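Kedier Coach's Clipboard, Second Season

I bought the Kedier because my old clipboard, a brown office-supply thing with a court drawn on it in permanent marker, finally split down the middle during a timeout. We were down nine. I was drawing up a play for our best shooter and the half with our best shooter on it fell on the floor. We lost by fourteen, which I mention only for completeness.

I coach the defense for a men's over-35 flag football team in the fall and run the whole bench for a rec basketball team in the winter, so a board that does both sports has some appeal. The Kedier is a two-sided dry-erase board with a football field on one side and a full court on the other. It comes with a clip at the top, a pen holder at the side, a set of magnets and two markers. There is also a "strategy guide," which is a folded sheet telling you to write down your strategy.

The good part first. The surface is excellent. I've had boards that held on to a play like a grudge, so that by November every new formation was haunted by the ghost of an old cover two. This one wipes off with a sleeve. The lines are printed under the coating and haven't budged after a full season in the trunk of my car, next to jumper cables and a bag of flags that should have been washed in September.

It's also stiff. You can press on it while holding it in one hand and it won't bow, and when you are explaining to a defensive end for the third week running that he has the outside, you will be pressing.

Now the magnets. You get 20 of them, ten of each color, which sounds right until you set up a full eleven-on-eleven and find you're playing a man short on both sides. I coach flag, so I get by. A high school coach would not. The magnets are numbered, too, one through ten, and the numbers correspond to nothing. My players now refer to each other by magnet. "I thought Four had the flat." Four did have the flat. Four was at the cooler.

They hold fine if the board is flat and not bad if it's tilted. Held upright in wind, with nine guys leaning in, they begin what I can only call a slow zone blitz toward the bottom edge. I showed a coverage to our safety, Hazem Sqalli, and by the time I'd finished talking he was standing in the end zone. He told me he'd been planning to play it that way anyhow.

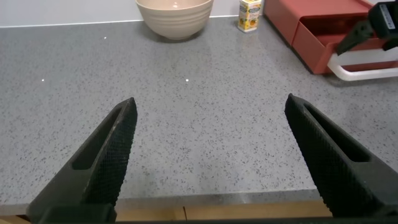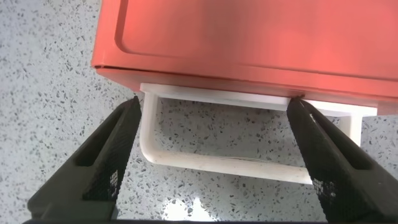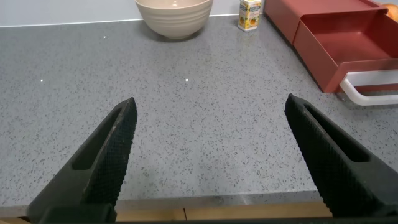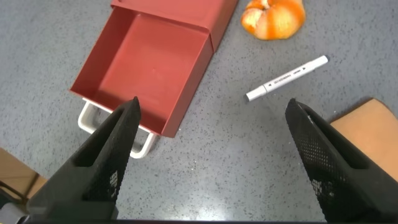 The markers are bad. I don't know how else to put it. One was dry before the first game and the other wrote a pale, apologetic green that disappears under gym lights. Throw them out and buy the Zumura fine-tips, which cost less than a sandwich and have a cap that clicks. They fit the pen holder if you shove. Mine has been shoved so often that the holder has stretched, and it now fits everything except the markers it came with.

About the clip. On a clipboard you'd think this would be where the money went. It holds a lineup card and a sheet of plays well enough. Add a third sheet -- say, the league's rule page on flag guarding, which I carry for reasons anyone who has met our league's officials will understand -- and the bottom one starts working its way out. In the rain it gets there faster. I put a rubber band across the lower half and that solved it, but I'd have liked the clipboard to be the thing doing the clipping.

The basketball side gets less use from me but I like it more. The court is big enough that you can draw a full press break with all the arrows and still read it, and there's a little strip down one edge for fouls and timeouts. I used to keep timeouts in my head. We once called one we didn't have, and I've been a great believer in strips ever since.

For comparison, I've also used the Coltberg, which is what the coach across the field from us carries and which he let me borrow for a half when mine was in the wrong car. The Coltberg folds. It's a lovely idea and it means the thing fits in a jacket, but the hinge runs straight across midfield, so any play that crosses the 50 has a speed bump in it. The clip is much better. If you mostly hold paper and only draw now and then, get that one.

The Ouali tablet app was suggested to me by a younger assistant. It animates the routes, and you can save your whole playbook. I tried it for 2 games. In bright sun the screen showed me my own face looking concerned, and that was no help on third and long.

Would I buy the Kedier again? Yes, with the rubber band and somebody else's markers. A season and change in, the corners are scuffed, I've lost Seven and one of the Nines, and the field side has a gouge near the left hash from being stepped on by a center. It still wipes clean. Our defense gave up fewer points than last year, though we also picked up a guy who ran track, and I wouldn't want the board getting all the credit.

Four stars. It loses one for the magnets, and I'd take off another half for the markers if the site let me do halves. The carrying bag is sold separately. I use a pillowcase.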